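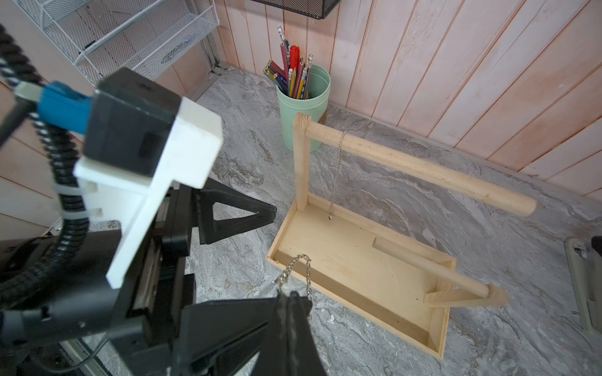 Why does the wrist camera keep dropping out halfway through a chain run?

The cable is too short between the zip tie and the connector, so each time the wrist rolls the connector takes the pull. It has been doing this since the bracket was moved, and the bracket was moved by me.

November, bench notes, Dekis cell

Manju Dixit logged 10 dropouts out of 400 picks and wrote "software?" next to it. I spent a morning agreeing with her. Then I rolled the wrist by hand with the viewer open and the picture went gray at the same angle every time. Software is rarely that punctual.

What I did, arm parked and motor power off:

Cut the old tie and gave the sleeved cable a longer loop before tying it back to the white bracket. Snug, with a bit of slide left in it. The last one was pulled tight enough to leave a waist in the sleeve.

Reseated the blue connector. Black marker line across the joint, so creep will show.

Checked the bracket screws. 2 of them took a quarter turn, which I am choosing to call preventive.

Wiped the fingertips. The chain leaves a gray film on them and the grip gets worse so gradually that everyone blames the chain.

Before calling it fixed: full roll both ways, slowly, with the fingers out over the marble top next to the wooden stand. Watch the loop where it arches over the bracket. Green LED on the housing should stay lit the whole way — if it blinks, that is a power fault and a different page of this notebook.
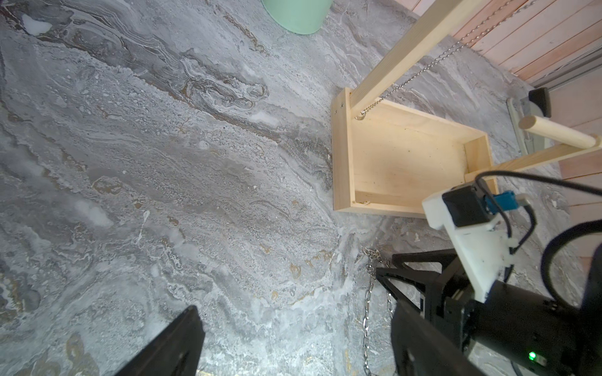
Still open

Spare cable is on order from Fostport. Trileo had one sooner but with the straight plug, and I have been down that road.

Manju wants a proper strain relief clip printed, same style as the one on the Tejada arm. Fine by me if she draws it.

Tie and marker line get looked at every 1,000 picks. Written on the cell sheet, in ink this time.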